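Nendik hand-held gripper pair: a long review after one winter of daily use

Reviewed by Aravind Joseph

I should say at the start that I wanted to like these. Our lab at Bevthorpe had been getting by with a pair of Coltelo hand grippers for a good long while, and I had grown fond of them the way you grow fond of an old car with a door that sticks. But the Coltelos had started to slip on anything smooth, the trigger springs were going soft, and when the second one lost a jaw screw for the third time I finally put in the order for the Nendiks. They came in January, in one box that was much bigger than it needed to be, and they have been in use nearly every working day from then on.

For anybody who came here from a search and wants to know what sort of gripper I mean: these are the kind you hold in your own two hands and do the job with, so that the arms can learn from it later. You're not steering a robot while you do it. The tracking system follows the plates on top, the encoder inside follows the jaws, and you get a recording of where each gripper was and how far it was open. We then train on that and run it on our Athumani arms, which carry the same jaws on the wrist. So when I talk about comfort and weight, I mean my comfort and my poor wrists, and when I talk about how well the recordings carry over, I mean to the Athumanis. Your arms may be different and your mileage with them.

First impressions

Out of the box they feel solid. The grip is shaped for a medium hand, and mine is a bit bigger than that, so my little finger hangs off the bottom and has to find its own place to rest. After a week I had stopped noticing. A colleague with small hands liked the shape right away and found the trigger a stretch, so I suspect there is a hand out there that fits it perfectly and it belongs to the designer. The trigger itself is lovely, though. It's smooth all the way through, with none of that little notch halfway that the Coltelo has, and you can close the jaws very slowly without them jumping at the end. If you do a lot of handling of thin or tippy things, this alone might sell you.

The weight sits forward, over the jaws. For short jobs I hardly think about it. For a full morning of recording I do, and I've taken to stopping after every 40 takes to put both grippers down, shake out my hands and get a coffee. (The Coltelo is lighter but all of it is in the handle, and I used to get a sore thumb, so pick your ache.)

Setting up

The setup took me most of an afternoon, and I'm not slow at this sort of thing. The plates have to be registered one at a time, left and then right, and the software will cheerfully let you register the left one twice. I did that. Then I spent a good hour wondering why my right hand was living inside my left hand on the screen, and I checked the cameras, and I checked the lights, and I went and checked the cameras again, before I looked at the names in the list. There is a line about it in the manual, on a page headed "Other notes." I would have put it on the first page in large type!

Once they are registered, they stay registered. I've unplugged them, moved the whole table, and come back after a long weekend, and they were where I left them. The old pair wanted a fresh calibration if you so much as looked at them.

The mug job

Most of my testing has been with kitchen things, as that is what our project is about, and the one I come back to again and again is hanging mugs. I like it as a test. It asks for a firm hold on something slick and curved, a fair bit of turning at the wrist, and then a gentle finish, where the handle has to go over the end of an arm without the whole tree going for a walk across the table. Ours is a white mug tree with eight curved arms and a round base, and it is light enough that any clumsiness shows up at once.

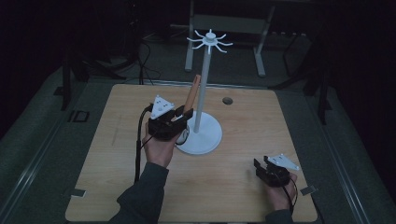

The Nendik pair at the mug tree, mug in the right-hand gripper.

The hold on a mug is very good. With the Coltelos I had to take the mug low and dead center or it would start to roll in the jaws as soon as I tilted it. The Nendik pads have more give, and I can pick up a mug at a lazy angle, tip it well over and still trust it. I've dropped a few, of course. Two of those were me talking to somebody at the door. The rest came from grabbing too close to the rim, where the pads only get half a bite, and I've learned to stay away from there.

Hanging the mug is where you find out about the wrist. The body of the gripper is long, and when you come in low beside the base you have to think about where the back end of it is going. I knocked the tree quite a lot in the first few days. You get used to swinging your elbow out (I must look like I'm carving a turkey), and after that it goes well, but I do wish they'd made the thing an inch shorter.

I mostly keep the second gripper resting down by the corner of the table, open, and bring it in to steady the tree when I need it. This works better than I expected. The jaws stay open by themselves when you let go of the trigger, so you aren't spending any effort on the idle hand, and my left arm is grateful.

The marker plates

The plates are white triangles with small dark dots, and they sit up on top, in plain view. I had my doubts about the shape, as I'd only used square ones before, but the tracking has been steady. We record with the far end of the room kept quite dark and the table lit, and under those conditions I lose a plate only when I turn my hand nearly upside down, or when the tree pole and my own arm line up in an unlucky way. Lost tracking shows up as a short freeze in the recording and the software marks it for you, so you can throw the take away before it spoils your day.

Do be careful setting the grippers down. The plates stick out past the body, and if you put a gripper on its back it is standing on the plate. Mine are still straight. I can't say I've always been careful.

Cables

I was hoping I wouldn't have to write a paragraph about cables, but there is a cable on each gripper and you will have opinions about both of them. They're black, reasonably soft, and they come out of the gripper at a spot that suits the right hand more than the left. I let the right one run down along the left side of the table toward me, and the left one hang in a loop beside my hand, and that arrangement took a good deal of fiddling to find. If the loop is too short it tugs, and you can see the tug in the data as a little lean in every approach. If it's too long you'll catch it on the corner of the table. Nendik sells a battery pack for cordless use, which I haven't tried.

How it carries over to the arms

This was the part I cared about most. I recorded 95 good takes of the mug job with the Nendiks and trained on those alone, with none of the old Coltelo data mixed in. The Athumanis picked it up faster than I had seen before. They go in at a nicer angle, they let go later and more softly, and they have the same slightly turkey-carving elbow that I do, which made me laugh the first time I saw it. The weak spot is the last bit of the hang, when the handle goes over the tip of the arm. I make a tiny wiggle there by feel, and the robot has no feel to speak of, so it either gets it cleanly or pushes.

I ran the same training with older Coltelo takes for comparison, and those arms closed too hard and too early. I put that down to the notch in the trigger, although I can't prove it.

Support

I wrote to Nendik twice, once about the registration business and once about a squeak in the left trigger. The first answer came the next morning and was friendly and useful. The second took 18 days and told me to try a drop of dry lubricant, which I had already done by then, and it had already worked.

Who should buy them

If you have working hand grippers and you're mostly moving blocks and boxes, I'd keep what you have and spend the money on better lights. If you handle smooth or round things, or you need a slow and even close, the Nendiks are a real step up and I'd buy them again. Buy the spare pads at the same time. Ours are beginning to shine on the inside edge, and the shipping on a tiny bag of pads is nearly as much as the pads.

Four stars out of five. I've kept back one star for the length of the body and the page headed "Other notes."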